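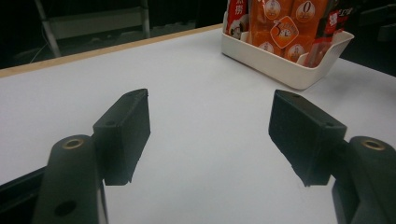

Slide 1. Gripper demos without the robot
Thank Nanna Ingvarsson for the Turus numbers. Say the method in one line: people do the task with a hand-held gripper, we train on what its camera sees.

Slide 2. Data
700 demos of food packets, 300 of them with packets lying flat. Same gripper, same camera mount throughout. Training split was fixed before anyone saw results.
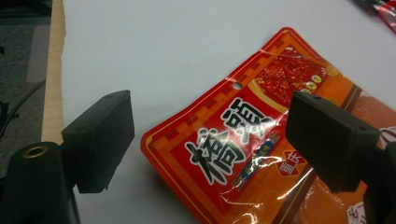 Flat seasoning packet between the fingers, glare on the plastic.

Slide 3. Result
279 successful picks out of the 300 flat-packet trials on the arm. Most misses were on shiny film. Ryszard Kwiatkowski has the failure list if asked.

Slide 4. Next
Soft pads, 5 new packet types, rerun in November. Leave time for questions on the split.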